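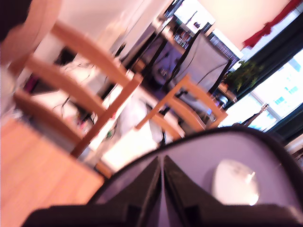 Light wooden chair, honey-colored hardwood.

Home | Floors | Furniture | Ask Us | Contact

Filed under: Floor Care Questions

Chair Legs and Wood Floors: FAQ

Do felt pads really stop scratches?
They stop some. Most scratches we get called about come from grit, and a felt pad that has picked up grit is a small piece of sandpaper with a chair on top of it. Change them when they look flat or dirty. The package may say "lifetime." Ask whose lifetime.

Are the expensive pads better?
We have yet to see it. Kuketari sells a pad at several times the price of plain felt, and in our own dining room the two wore down at the same rate. The glue on the Kuketari ones was stronger — too strong, if you ever want them off again.

What about nail-on glides?
Fine on solid legs if you drill a small pilot hole first. Don't hammer one into a thin leg. You will split it, and then you have a different question for us.

Can I use a scratch-filling pen?
On a shallow scratch, yes. Test it in a closet. The Flesta pens come in a shade called Honey that dried darker than any honey floor we tried it on. Wipe off the extra within 2 minutes or you'll be looking at a stripe.

A salesman told me I need a full refinish for around $400. Is that a good price?
It's a suspiciously low one for a whole room. Ask what is included. Often it means a quick buff and one new coat, which won't touch a deep gouge. Get it in writing, and get a second quote.

Does Fimiser polish "heal" the wood?
Wood doesn't heal. The polish fills fine marks with something shiny, and the shine goes away. It can also leave a film that a later finish won't stick to, so tell your floor person if you've used it.

Is a rug under the table the answer?
Sometimes. Pick a low one and check the backing, as some rubber backings discolor the finish. Pull the chairs all the way out before you measure. We got this wrong 2 times ourselves.

Should I just stop worrying?
Up to a point. If a scratch doesn't catch your fingernail, we'd leave it alone.

Related items
Virág floor wax: what the label leaves out
Why your chair wobbles (it may be the floor)
Reader question 741: vinegar on hardwood
Steam mops, again

Back to top | Previous | Next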